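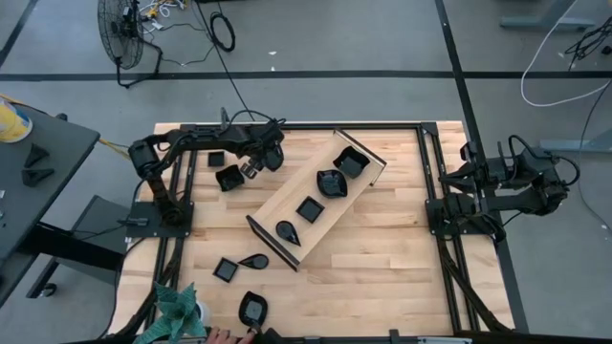
黑碟子配長木盤，我終於擺順了

2023年10月7日
列印本頁｜以電子郵件寄給朋友

上次寫到一半就跑去吃飯的黑碟子，今天補完！留言裡有人問我到底買了沒有，買了，而且一買就是一整套，提回家的路上手指被袋子勒出兩道紅印，心情還是好得要命。

先講為什麼是黑色。我家以前的小碟子幾乎都是白的，白碟子當然好用，盛什麼都乾淨，可是放在淺色木頭桌面上總覺得有點散，遠遠看過去像桌上貼了幾張便利貼。換成黑的以後，每一個的輪廓一下子就跳出來了，方的就是方的，水滴就是水滴，連碟子跟碟子之間空出來的那塊木頭都變好看。我在 Chien 的店裡看到它們排在層架上的時候還沒有這種感覺（店裡的層架也是深色的，全部糊在一起），是店員拿了一個放到淺色木板上給我看，我才「啊」了一聲。

整套的價錢是 4,000 元，我猶豫了很久。後來知道裡面有一個碗可以換成小方碟，換完變成 3,000 元出頭一點點的那個組合，可是那樣就沒有花瓣碗了，花瓣碗是我最喜歡的！所以最後還是拿了原本的。要省的話從別的地方省，這個月的咖啡我少喝幾杯就是了。

長木盤裡的順序

長木盤是矮邊的，裡面四個碟子排成一列，現在的順序從右上那頭數過來是：四角往外翹的方碟、花瓣形的淺碗、小方碟，最後是水滴碟。

這個順序我換過好多次。一開始很老實地照大小排，最大的在一頭，越來越小，結果整盤像樓梯一樣往一邊倒，看著就很累。後來試過方的跟方的放一起、圓的跟圓的放一起，也不行，一半硬邦邦一半軟趴趴。現在這樣是方、圓、方、尖，讀起來有點像在打拍子，我自己很滿意。翹角方碟放在頭上特別好，它的角會往外伸，很有開場的氣勢；水滴放在另一頭收尾，有一個尖可以指來指去。

說到尖，水滴的方向非常值得玩！尖端朝外，整盤會有一種要往前衝的感覺，尖端朝內就比較安靜，像在跟隔壁的小方碟講悄悄話。Yen-ting Kong 來我家吃飯的時候堅持要朝內，我堅持要朝外，兩個人轉來轉去，湯都涼了。

還有，長木盤不要跟桌邊平行。斜著放，從左下往右上拉一條線過去，桌子馬上活起來。平行擺很像員工餐廳的回收台（對不起，但真的很像）。斜放之後左下和右上會各多出一塊三角形的空地，剛好讓沒有進盤的碟子有地方待，不必硬塞。

沒進木盤的那些

一套裡面總會有幾個進不了盤子的。我以前會把它們疊起來收走，覺得桌上東西少一點才高級，後來發現散在外面反而親切，大家伸手就拿，不用每次都往中間那一盤湊。

散放最難的是要看起來隨便，又不能真的隨便。我現在的習慣是方碟旁邊配一個水滴碟，兩個靠近一點，像一對；另外一邊再放小方碟，跟邊緣有弧度的那個碟子作伴。圓的那個我最後才放，因為它去哪裡都合適，常常是拿在手上比了半天，立起來看看底，再放下去，再拿起來。這種時間花得一點都不心疼。

桌角的綠葉也要講一下。葉子是尖尖的，像摺過一樣的那種裝飾葉，壓在左下角，蓋住一點點桌邊。黑碟配淺木頭其實已經很完整了，可是少一點綠就會有點嚴肅，放上去馬上柔和下來。我本來想再加花，試了一次，顏色太多，黑碟子反而退到後面去了。綠就夠。

列印本頁｜以電子郵件寄給朋友

後來我又試了不放長木盤的擺法，碗和碟直接上桌。少了那圈矮邊，整個感覺很不一樣，輕鬆多了，適合人多、東西一直在傳來傳去的時候。有切面的那個碗放在後面，比較淺的碗放在它右前方，兩個碗挨著，一高一低的層次就出來了。左邊留給有稜有角、邊緣微微立起來的小盤，再過去就讓木頭空著。

我很愛切面碗。它不管轉到哪一面都有一個角度在跟你打招呼，旁邊放一個線條簡單的淺碗，兩個都變好看。如果兩個都是切面的，大概會吵架。
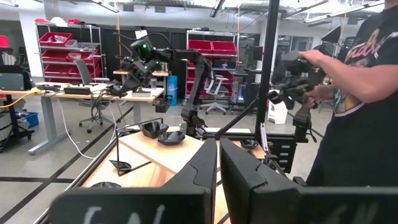
我打算拿它們裝什麼

每次寫器皿都會有人問這題，所以我先把自己的計畫寫下來，還沒全部實行，先流口水。

花瓣淺碗：涼拌小黃瓜，或是切好的柿子。柿子的橘色放在黑色裡面，光用想的就覺得秋天到了。碗淺，所以不能有太多湯汁，小黃瓜要先把水瀝掉。

翹角方碟：滷豆干切薄片，沿著對角線排開。四個角翹起來的地方很適合擱一點蔥絲，當然擱了也會被家人撥掉，我知道。

小方碟：醬料。醬油膏、芝麻醬都好，深色醬放黑碟會看不出來，所以我會撒一點白芝麻在上面。薑絲醋也很搭，薑絲的黃色很明顯。

水滴碟：鹽漬梅子，或者飯後的堅果。堅果往圓的那頭倒，會自己堆成一座小山，尖的那頭空著就好，不要貪心裝滿。

切面碗：白飯糰！捏小一點，兩三個靠在一起。白配黑永遠不會錯，只是飯粒掉進轉角要記得馬上擦。

淺碗：先空著，我想等到 12 月買到好的草莓再說。它就該是草莓碗，我很堅持。

Ovside 那一系列也有類似的形狀，我在網路上看過，但是顏色偏灰，放在我們這種淺木桌上大概沒有這麼精神。有人家裡是深色桌子的話，我覺得可以考慮那邊，再跟我說好不好看。Grorkden 的圓盤我也問過，店裡的目錄第 406 頁有一款很像，不過直徑太大，進不了我的長木盤，只好忍痛翻過去。

收的時候怎麼疊

形狀不一樣的碟子最怕亂疊。我現在的做法很簡單：

方的歸方的，大的在下，小的在上，中間夾一張廚房紙巾。
水滴全部同一個方向，尖對尖，圓對圓，疊起來意外地漂亮，我常常開櫃子只為了看一眼。
花瓣碗單獨放，上面不壓東西。
翹角方碟放最上面，角才不會一直被頂到。
長木盤直立靠在櫃子側邊，不要平放當架子用，我媽一看到平的東西就會往上面堆便當盒。

洗的話，我都用軟的那一面海綿，轉角的地方拿舊牙刷輕輕帶過去。黑色很誠實，水漬和指紋通通看得到，所以洗完我會立刻用布擦一遍。聽起來麻煩，可是每個形狀拿在手裡都不一樣，擦起來很有意思，擦到水滴那個會不自覺慢下來。布我用 Tista 的舊茶巾，洗到很軟了，不太會掉毛。

還在煩惱的事

桌巾。我有一條米色的，一直想鋪看看，可是鋪下去就看不到木頭了，而我現在正迷戀黑碟底下那一點木紋的顏色。折中的辦法可能是只鋪窄窄一條，從長木盤底下斜斜穿過去，但桌巾斜著放會不會很怪？有人試過的話拜託留言告訴我。

另外是筷架。黑的會跟碟子混在一起，白的又太亮，我目前看上一種淺木頭的，跟桌面顏色差不多，放上去幾乎會消失，筷子像浮著。店員說下一批到貨會幫我留，我已經打過一次電話去問了，下禮拜還會再打。

下一篇寫柿子，我買太多了，廚房窗台上排了一整排，有幾顆再不吃就要軟掉了。

列印本頁｜以電子郵件寄給朋友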